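Wallpaper, marble and a chessboard

I started this in October and finished it in pieces, mostly after dinner, so the notes are a bit scattered. A few people asked about the pink wall with the elephants, and I said I would write down what I used and what went wrong.
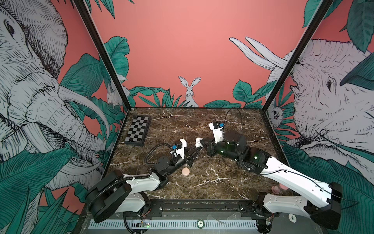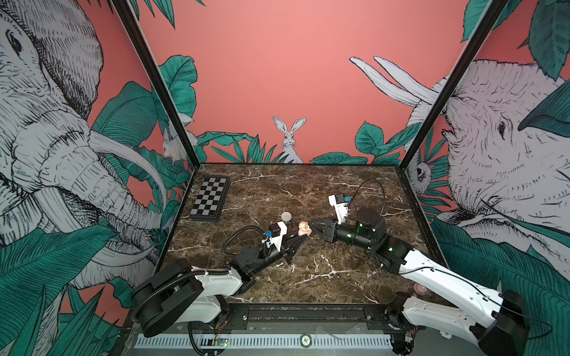

The mural

I went back and forth on the pattern for a long time. The first one I ordered a sample of was a plain leaf print from Benavides, and it was fine, but it looked like a dentist's waiting room once I had it taped up. The one I ended up with is from Isavano, pattern 2848. Salmon pink background, teal leaves, and animals drawn in black line with a lot of hatching. The elephants are very large. The rabbit with the upright ears went in the middle of the back wall, low down, so it looks out over the far edge of the table. There is also a small animal on the right that I think is a sloth. Damián Rosales says it is a lemur and will not be talked out of it.

Hanging it took me two evenings. I did the back first and worked outward to the sides, and I would do it in that order again. The back sets where the rabbit lands, and everything else has to follow from that. I used the Weltex paste in the small tub and had enough left over to fix a corner that lifted the next morning.

Things I would tell someone doing the same:

Cut each piece a little long and trim it once it is up. I cut one piece to the exact height and it came up short, so I had to order more.

Wipe the paste off the front right away. It dries shiny, and you notice it on the plain pink parts much more than on the leaves.

Buy a new blade. I used an old one for the first side and it tore the paper in two places.

The tabletop

The brown marble with the light veins was picked before the wallpaper. I wanted something dark under all that pink and green. Haoran Mao thought it would be too much pattern in one spot, and he may be right, but I like it.

It does show crumbs and dust more than I expected. I wipe it with a damp cloth and then a dry one. I tried a spray from Flavum that a neighbor gave me, and it left streaks, so I went back to plain water.

The chessboard

The board is a small folding one, black and white squares with a dark gray border. It was 300 pesos at a street market when I visited my brother, and it has been in a drawer for most of the time I have owned it. I like that it folds and can go away when I want the table clear.

I am still a bad player. Damián has been teaching me openings and I forget them by the next game. Haoran plays online and his rating was 803 the last time he told me, which he was happy with.

What is left

One seam near a corner needs pressing down again, and I have a half roll of the mural paper that I don't know what to do with. It might line a couple of drawers. If anyone has used leftover wallpaper for that and it held up, leave a comment and tell me what paste you used.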